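Herna: port-finding and plug-in control for two-arm cells

README, last revised Wed 1 May

Herna is a set of control and perception modules for putting cables into the back of desktop computers. It takes colour and depth images from a head camera, finds the ports on the rear panel, plans a path for the arm holding the cable, and hands over to a force-guided controller for the last part of the move. It was split out of the larger Broninmont code base in March and can now be built on its own.

The maintainer is Wagner Cavalcanti. Please send bug reports to him through the tracker and not by mail.

What is in the package

herna_see holds the port detector and the pose fitter. The detector was trained on 122 rear panels, drawn from tower cases only. It gives each port a class, a centre point and a facing direction. Round audio jacks are treated as one cluster, and the single jacks are worked out from the cluster's pose.

herna_plan holds the arm planner. Both arms are planned together, even when one of them has no job, so that the idle arm keeps clear of the working one. Cables are modelled as a chain of short links. The model is coarse and will not predict loops lying on the table.

herna_push holds the insertion controller. It runs a small spiral search once contact is felt and stops if the side force goes over the limit in limits.yaml.

herna_view is a viewer for logs. It does not talk to the arms and can be run on any machine.
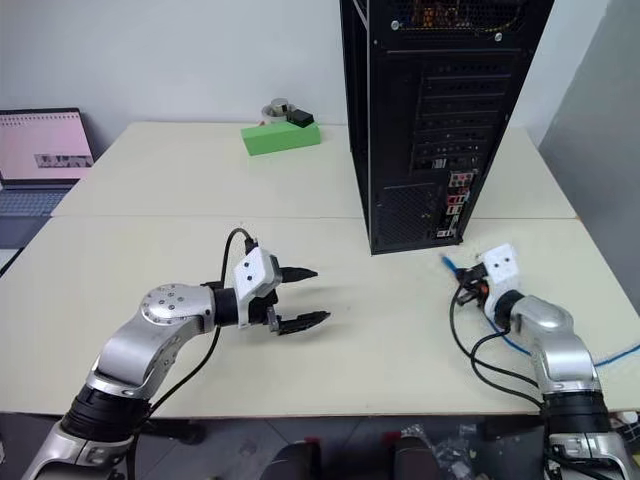 The tower is treated as a fixed body during a run. If it moves by more than the value of shift_max, the run is stopped and the panel has to be found again. The default suits a heavy case on a smooth table. For light cases, lower it.

Set-up

Build with the script in the tools folder, then run the self-test before connecting to any arm. The self-test has 47 checks and prints a line for each. A failed check in the planner group usually means that the arm model file does not match the brackets fitted at the wrist. Use the Haddadin model files for offset brackets and the plain ones otherwise.

The head camera must be calibrated against both arms. One calibration file per arm is expected in the config folder. Old files from Gurkera 2 are read but give a warning.

Known problems

Ports close to the table are often hidden by the gripper as it arrives. The detector holds the last good pose for 70 frames and then gives up.

Mesh panels return poor depth. The pose fitter ignores them if they are labelled, but unlabelled mesh near the top of a case can tilt the fitted plane.

Bright cables are tracked well. Black cables are sometimes confused with the arms' own wiring, see issue 103.

The planner does not know about objects on the floor or hanging below the table edge. Keep both elbows above the height set in floor_guard.

Licence terms are in the LICENCE file at the top of the repository. The trained weights carry their own terms, which are stored next to them.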